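# Perix 実演見学会 議事録

- 日付：1月31日
- 場所：Gimamero Marinho棟 実演室、終了後に同棟打合せ室
- 出席：Gimamero（開発担当、収録担当、安全担当）、Vudum（エマーソン・ミランダ氏、生産技術担当、品質担当）
- 議事進行：Gimamero 開発担当
- 記録：Gimamero 収録担当
- 配布資料：Perix収録手順書（第三版）、除外基準一覧、当日実演の進行表

## 1. 前回からの持ち越し事項

前回打合せの議事録は、「把持幅」の定義を修正したうえで承認。修正後の定義は「両パッドの接触面間の距離」とし、アーム先端間の距離とは区別する。手順書第三版には反映済み。収録ツールの画面表示は旧表記のままであり、次の更新で直す。

Vudumから要求のあった除外基準の文書化は完了。配布資料の一覧をもって回答とする。

サンプル菓子の保管温度については、Vudum側で確認中のため継続。

## 2. Perixの進捗報告

Gimamero開発担当より、10月の収録開始以降の状況を報告。

収録件数は累計2,455件。うち102件は同期ずれまたは手元映像の欠落により除外した。除外分は削除せず、学習に使わない区分に移して保管している。これとは別に、動作区間の境界が基準と合わない225件を再ラベル付けの対象とし、作業を終えた。再ラベル付けの対象には除外分を含まない。

質疑は次のとおり。

- ミランダ氏：同期ずれの判定は自動か。
- Gimamero：一次判定は自動、最終判定は人手による。時刻差がしきい値の近くにあるものは収録担当が映像を再生して決めている。
- Vudum品質担当：人手判定の担当者が変わった場合の差は測っているか。
- Gimamero：同一の組を別の担当者に判定させる確認は実施したが、対象が少なく、数値として出せる段階にない。次回までに対象を広げる。
- Vudum生産技術担当：再ラベル付けの前後で学習結果に差は出たか。
- Gimamero：比較は未実施。旧ラベルを保存しているため、あとから比較することは可能。

ミランダ氏より、旧ラベルを用いた比較を優先してほしいとの要望があった。効果が小さければ、境界基準を細かく定めること自体を見直せるという趣旨。Gimameroは持ち帰りとした。

## 3. 実演

### 3.1 手順の説明

収録担当が、手持ち式グリッパによる動作収録の流れを説明。操作者が器具を持って対象物を直接つまみ、その動作を記録する方式である。ロボットアームを遠隔操作する方式と比べて段取り替えが短く、家庭内や事務所に近い環境でも同じ手順で収録できる点を採用理由として挙げた。

対象物は個包装の菓子とした。包装の剛性、光沢、端部の形状が品目ごとに異なり、Vudumが想定する小物の仕分け工程と条件が近い。進行表では、単品の把持、姿勢の変更、箱への移載の順に行うこととした。

収録担当からは、把持の前に操作者が守る事項として次の説明があった。

1. 接近の前に器具をいったん静止させる。
2. パッドを対象物の左右に位置させ、中心を合わせてから閉じる。
3. 接触後、持ち上げまでに短い間を置く。
4. 把持をやり直した場合は、その回を中断せず最後まで続け、終了後に「やり直しあり」の印を付ける。

4について、Vudum生産技術担当から、やり直しを含む回を残す理由の質問があった。開発担当の回答は、失敗からの復帰動作が少ないと学習後の動作がつかみ損ねの直後に止まりやすいため、というもの。

### 3.2 単品の把持

両端をシールした赤い包装の菓子を縦向きに保持する動作を実施。濃青色のパッドで左右から挟み、包装前面のラベルを塞がない位置で止めた。机上には形と大きさの異なる包装品を置き、背景が単純でない条件とした。

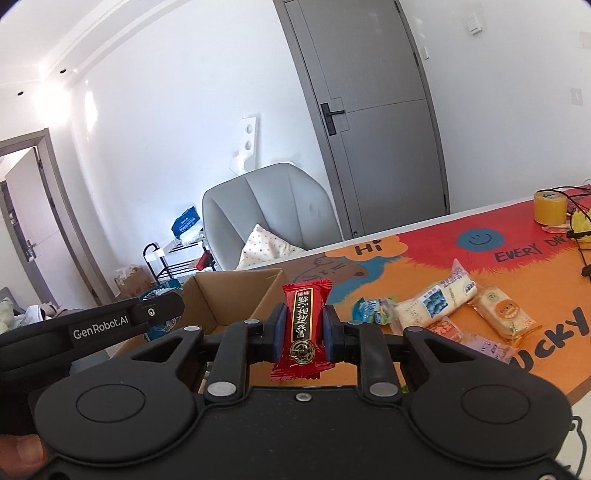

図1　縦姿勢での把持。左右のパッドが包装の両縁に接している。左側は「GenRobot.AI」の表記がある別の器具。

Vudum品質担当より、包装のしわが接触位置の判断に及ぼす影響について質問。開発担当は、光沢としわのある包装では映像上の輪郭が見る角度によって変わりやすく、単色の箱物と同じ基準では接触の瞬間を決めにくいと説明した。現行のラベル付けでは、輪郭が変形し始めた時点ではなく、パッドの開閉が止まった時点を接触完了としている。

ミランダ氏より、この定義では中身の柔らかい品目で接触完了が遅れて記録されるのではないかとの指摘。開発担当はそのとおりであると認め、品目区分ごとに補正を入れる案と、接触開始と接触完了を別々に記録する案を示した。議論の結果、後者を試行する。ラベル付けの手間が増えるため、全件には適用せず、次期収録分に限る。

### 3.3 姿勢の変更

寝かせた状態の菓子を縦向きに起こす動作を、操作者を替えて実施。一人目は端部のシール部分を先につまんで起こし、二人目は胴の中央を挟んで手首を返した。どちらも手順書に反しない。

Vudum生産技術担当から、動作の型を統一すべきではないかとの意見が出た。工程側としては、シール部分への荷重は避けたい。Gimameroは、型の多様さは残したいが、納入条件に触れる動作は区別すべきとし、「シール部把持」の印を新たに設けることで合意した。既収録分への付与は、該当動作の多い品目から順に進める。

### 3.4 箱への移載

開いた段ボール箱を受け側とし、机上から移す動作を実施。箱の内壁に器具が近づく際、手元の映像で対象物が隠れる時間があることを確認した。

安全担当からは、操作者の指が器具の可動部に近づく持ち方が見られるとの指摘。手順書には持ち手の範囲を文章で記載しているが、図がない。図の追加を宿題とした。

ミランダ氏が操作を希望し、安全担当の立会いのもとで単品把持を試行した。この試行は収録件数に算入しない。氏の所見は次のとおり。

- 開閉の操作は説明なしでも理解できた。
- 対象物を見る視線と、器具の向きを合わせる手首の動きが最初は一致せず、慣れが必要。
- 連続作業では手首の負担が気になる。作業時間の上限を決めているなら示してほしい。

上限については収録担当が運用で交代させているが、文書にはしていない。文書化することで一致した。

## 4. 打合せ

### 4.1 次期収録の件数と配分

次期収録は600件とする。Gimameroの当初案は品目間で均等に配分するものだったが、Vudumから、仕分け工程で保持不良が問題になるのは薄い小袋であり、均等配分では不足するとの意見が出た。

協議の結果、小袋を多めにし、棒状品と角形品を残りで分ける方向とした。具体的な比率は、Vudumが工程側の品目構成を提示したあとに決める。比率が決まるまでは、器具の点検と操作者の習熟を先行させる。

### 4.2 背景と照明の条件

現在は実演室の通常の照明で収録している。開発担当は、光源が映り込んで壁面の一部が白く飛ぶ位置があることを報告し、学習への影響は不明とした。Vudum側の工程は照明が固定されているため、品質担当は条件を揃えた収録を希望。一方、ミランダ氏は、ライン以外への展開も視野に入れており、条件を揃えすぎるのは望ましくないとの立場をとった。

Vudum社内で意見が分かれているため、本件は結論を出さず継続とした。Vudumは次回までに社内の方針を整理する。Gimameroは既収録分から照明条件の異なる組を抜き出し、比較の材料を用意する。

机上の背景についても、柄のある面と無地の面を混在させる現行の方針を当面維持する。無地のみの収録を別に設けるかどうかは、照明の結論とあわせて扱う。

### 4.3 データの受け渡し

受け渡し形式は前回合意のとおり。追加として、以下を確認した。

- 除外区分に移した分は納入に含めず、件数と理由の内訳のみを渡す。
- 再ラベル付けを行った分は、識別できる印を付けて渡す。旧ラベルは求めに応じて別途提供する。
- 操作者の識別は記号で行い、氏名との対応表はGimameroの外に出さない。
- 映像に第三者や私物が入り込んだ場合の扱いは、Gimameroが案を作成する。

品質担当から、受入時の抜取確認はVudumが実施し、結果を収録担当へ直接返すとの申し出があり、了承した。

### 4.4 次の見学会

Vudumの設備部門からも参加希望があるとのこと。実演室は同時に入れる人数が限られるため、組を分ける。次の見学会では、収録に加えてラベル付け作業も見せる予定とし、作業画面に社外秘の項目が出ないよう事前に確認する。

## 5. 決定事項

- 接触開始と接触完了の分離記録を、次期収録分に限り試行する。
- 「シール部把持」の印を新設する。
- 次期収録は600件とし、小袋に重点を置く。
- 除外分は納入対象外とし、内訳のみ提供する。

## 6. 宿題

| 項目 | 担当 | 期限 |
|---|---|---|
| 人手判定の担当者間差の確認 | Gimamero 収録担当 | 次回打合せ |
| 旧ラベルとの比較の実施可否回答 | Gimamero 開発担当 | 次回打合せ |
| 収録ツールの画面表記修正 | Gimamero 開発担当 | 次の更新時 |
| 持ち手の範囲を示す図の追加 | Gimamero 安全担当 | 次期収録の開始前 |
| 連続作業時間の上限の文書化 | Gimamero 収録担当、安全担当 | 次期収録の開始前 |
| 照明条件の異なる組の抽出 | Gimamero 開発担当 | 次回打合せ |
| 第三者・私物の映り込みに関する案 | Gimamero 収録担当 | 次回打合せ |
| 工程側の品目構成の提示 | Vudum 生産技術担当 | 配分決定の前 |
| 照明条件に関する社内方針の整理 | Vudum ミランダ氏 | 次回打合せ |
| サンプル菓子の保管温度の確認 | Vudum 品質担当 | 継続 |

次回日程は別途調整。配布資料のうち除外基準一覧は、Vudum社内での回覧を可とする。進行表は回収済み。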